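**Cacharrería del mes: el simulador bimanual de Dasent**

Hay productos que se anuncian con un robot doblando toallas al atardecer. Dasent ha preferido enseñar el suyo con dos brazos blancos, una mesa gris y una pieza negra sin un solo adorno. El paquete se llama Hamo, lo llevo usando desde abril y ya tengo opinión, que es más de lo que tenía al terminar el manual.

Tres vistas de mi trabajo con la pieza negra:
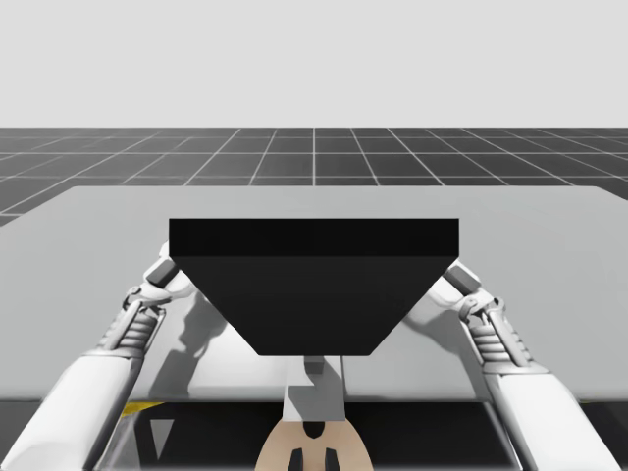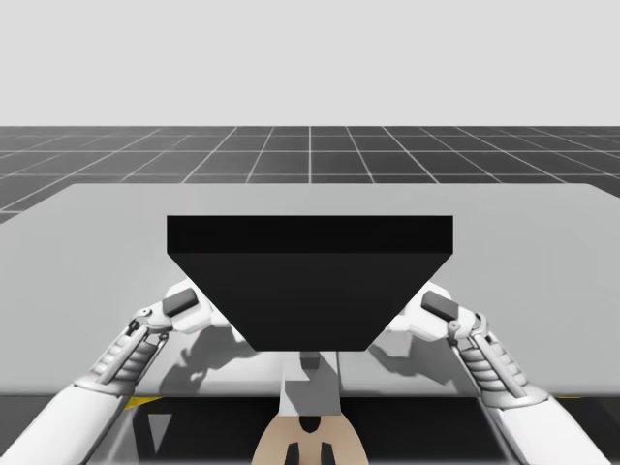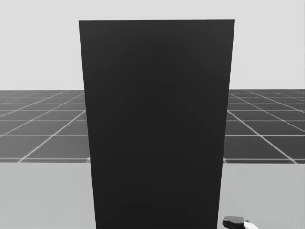
### Qué se compra, exactamente

Hamo es un simulador para tareas con dos brazos: una celda virtual, un juego de piezas básicas y un editor para encadenar movimientos. La licencia individual cuesta 200 euros al año y deja usarlo en 2 equipos. El tercero hay que pedirlo por correo, con una justificación. La mía fue «tengo otro ordenador». Sigue en estudio.

La decoración es la de siempre en estos programas: suelo oscuro con cuadrícula, fondo gris clarísimo y una mesa a la que no le ha pasado nada en la vida. Se puede cambiar el color del fondo. Lo puse en azul una tarde, me pareció estar programando dentro de una piscina y volví al gris.

### Lo que me ha gustado

El agarre entre dos pinzas, que es a lo que se viene. La pieza que uso yo tiene los costados inclinados, más ancha por arriba que por abajo, y se sujeta por los lados, una pinza enfrente de la otra. Con una caja recta cualquier simulador queda bien. Con caras inclinadas empieza la negociación: si aprietas poco, la pieza se va; si aprietas mucho, en otros programas que no citaré sale disparada hacia el horizonte con una dignidad admirable. En Hamo no he conseguido todavía ponerla en órbita, y lo he intentado.

También está bien resuelto el ajuste de los dos brazos por parejas. Tocas el izquierdo y el derecho hace lo mismo en espejo, salvo que le digas lo contrario. Parece una tontería hasta que has pasado una mañana copiando ángulos a mano y cambiando signos, y descubriendo en la última articulación que te has dejado uno.

Las sombras, suaves y discretas, ayudan a juzgar la altura sobre la mesa más de lo que esperaba. Yo las desactivaba por costumbre en el programa anterior. Aquí las he dejado.

### Lo que me ha gustado menos

La cámara. Hamo permite colocarla donde uno quiera, y ese «donde uno quiera» incluye sitios en los que la pieza ocupa media ventana y de las pinzas se ve apenas una punta en una esquina, como en la tercera vista. No hay ningún aviso ni una opción para devolver el agarre al centro. Existe un atajo de teclado para volver a la vista inicial, documentado en la página 28 del manual, entre la tabla de unidades y un apartado sobre impresoras que no he sabido relacionar con nada.

Las piezas de serie son negras, lisas y más bien severas. Para editar geometría se agradece un poco de contraste entre caras, y aquí hay que fijarse bien para distinguir dónde acaba la de arriba y empieza la del frente. Se pueden importar modelos propios, eso sí, siempre que vengan en el formato que a Dasent le gusta. A los demás formatos les dedica un mensaje de error escrito con bastante frialdad.

Y el deshacer. Guarda 5 pasos. Cinco. Mi calculadora tiene más memoria para mis errores, y eso que cometo menos con ella.

### Frente a la competencia

El rival evidente es el módulo de dos brazos de Lindholm, que probé el año pasado en el taller de Flillville. Lindholm gana en catálogo de robots y en documentación (tiene índice, por ejemplo). Pierde en arranque: entre abrirlo y mover algo da tiempo a replantearse la carrera. Hamo abre enseguida y estorba poco. Para quien tenga que simular una línea entera, con cintas y media docena de estaciones, Lindholm sin dudarlo. Para estudiar un agarre entre dos manos, que es una afición tan respetable como la filatelia, me quedo con Hamo.

### Datos prácticos

- **Prueba:** gratuita, con todas las funciones salvo guardar. Conviene saberlo antes de pasar la tarde con ella.
- **Idiomas:** inglés y un español en el que las pinzas se llaman «agarradores» en un menú y «garras» en el siguiente.
- **Soporte:** contestan rápido y con cortesía, casi siempre para pedir el registro de errores que ya iba adjunto.
- **Condiciones de alta:** el precio actual se mantiene para quien contrate antes del 17 de mayo de 2019. Luego sube, y no dicen cuánto.

Yo he renovado. Si alguien encuentra la manera de ampliar el deshacer, que responda a este boletín.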